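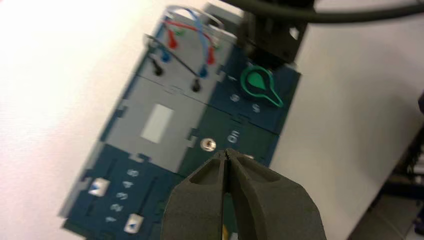
Robots take over panel checks at Braser's Tedemeck works

Staff on the Tedemeck test line used to spend most of a shift pressing buttons and flicking switches. Since August the company has been moving that work to two-armed robot cells supplied by Lauritsen, and 30 technicians have had their jobs redrawn as a result.

Braser makes control panels for pumps and fans. A panel has to be worked through 192 separate checks before it can be shipped. Done by hand, that meant a technician at a bench with a printed sheet, and several people had gone to the works nurse with sore wrists.

The cells are set up on a task board carrying push buttons, sliders, toggle switches, a rotary knob and sockets for test leads. Technicians run the arms through it before a new routine is let loose on customers' panels. 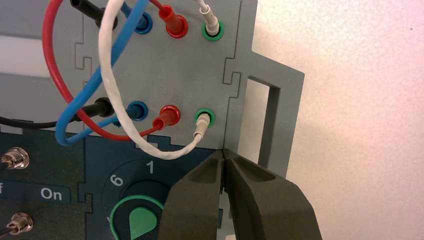 What changes for staff

No one has been laid off, the company says. Eleven of the bench posts have gone, and the people in them have moved to fault-finding or to looking after the cells. Each had two weeks' training and a small rise in pay. The night shift ends on Friday, and those who worked it will lose their night allowance.
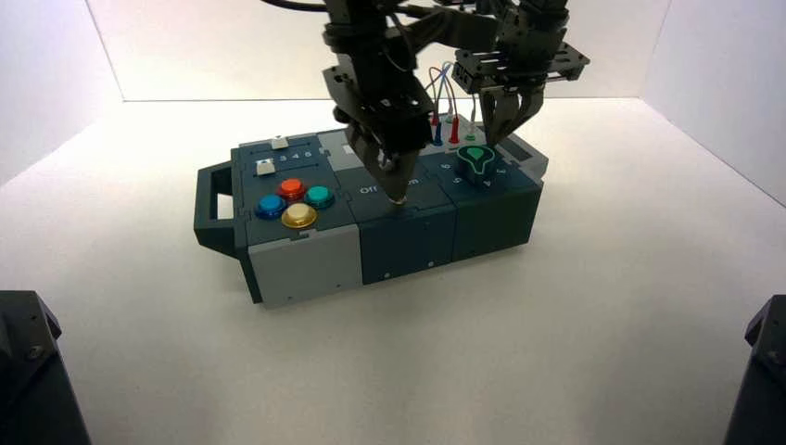
Eltarex Trade News
Staff reporter, manufacturing

The union branch at the works accepts the new posts but wants the allowance phased out over a year. It has also asked for a limit on how many cells one person can be told to watch. Managers have offered three, and talks continue.

Leads are still the slow part. A technician can swap a set in seconds, and the arms take much longer, so panels with a lot of wiring stay on the benches for now.

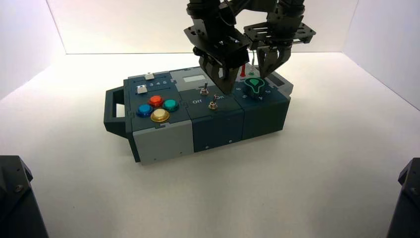 Output stands at roughly 2,000 panels a month, little different from last year. Braser expects that to rise once the remaining cells are in, and says 121 of its panel types will be checked this way by next spring.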